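Closed on my first small multifamily! Numbers inside, tear them apart
Small Buildings & Rentals > Deals and Closings

duplexdreamer
11 May 2021
Well, it's done! Closed on a four-unit on Widitness Avenue, two blocks up from the old Wernness depot. I've been reading this board for ages (mostly the long arguments about cap rates) and I finally have something to post. Two one-bedrooms, two studios, flat roof, tiny yard. Rents are 980 on each of the one-beds and 787 on each of the studios. Both studios are month to month. I'm over the moon.

brickandbeam
Congratulations! That's a great stretch of street. What did the inspector say about the roof? Flat roofs in Wernness get a lot of standing water in spring.

duplexdreamer
Replaced by the last owner, and the warranty transfers. The sewer line is the part that worries me. I got a credit at closing and I'm having it scoped in July.

oldledger
Not to rain on this, but 787 for a studio up there is low. I have a smaller one off Skutovberg Square at 1,226 and it never sits. You bought somebody else's sleepy rents. Serve notice and reset them.

brickandbeam
Skutovberg Square is a different market, come on. You've got the train and the hospital. And your studio has a parking spot, you've told us that before!

oldledger
The parking is 80 extra. The 1,226 is without it.

tinylotfan
I'd go slow too. Two good tenants who pay on time are worth a lot in your first year. I raised everyone at once on my first triplex and had two empty units by winter. Never again - I still wince.

duplexdreamer
This is why I love this place. I'm leaning toward tinylotfan's way. Both studio tenants have been there for years, and one of them waters the yard!

brickandbeam
Did you use Núñez for the title work? They were wonderful on mine, caught an old easement the seller had forgotten all about.

duplexdreamer
Yes! Núñez start to finish, and they answered every one of my panicky emails. Okay, a few pictures and then the question I really came with.
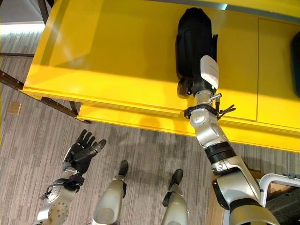
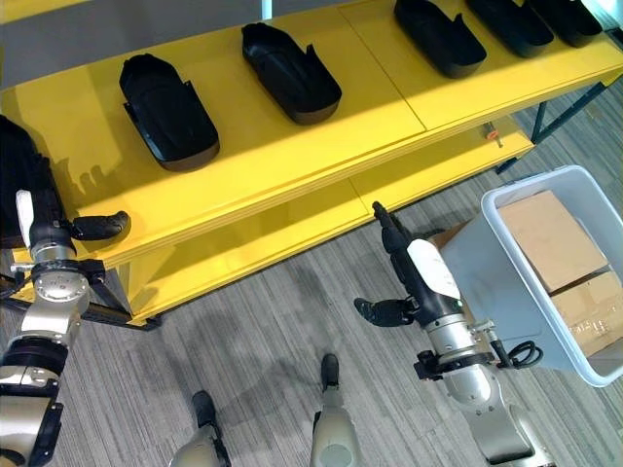
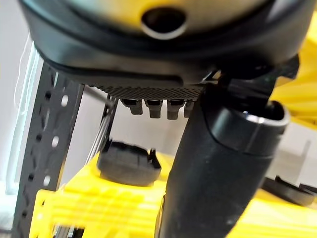 My question is about the basement, which the listing called "bonus storage" and which brings in nothing right now. I want to split it into four lockers and rent them to the tenants for a little each month, and I'd love them to look cheerful down there. I'm completely sold on the yellow of that two-tier shelving, with black trays set out in a row along the top like in the second picture. Would you charge separately for a locker or fold it into the rent at renewal?

oldledger
Separately. Always separately. It's the one thing you can raise without touching the lease.

tinylotfan
I'd fold it in. Tenants hate a bill with six lines on it. Also yes to the yellow, mine are all landlord gray and I'm jealous.

brickandbeam
Check with the city before you build anything. Wernness wanted a permit for my wire partitions, and they measured the walkway twice. Easy enough, but it took a while.

duplexdreamer
Oh, good to know, I hadn't thought about a permit at all. Calling them tomorrow - will post what they tell me!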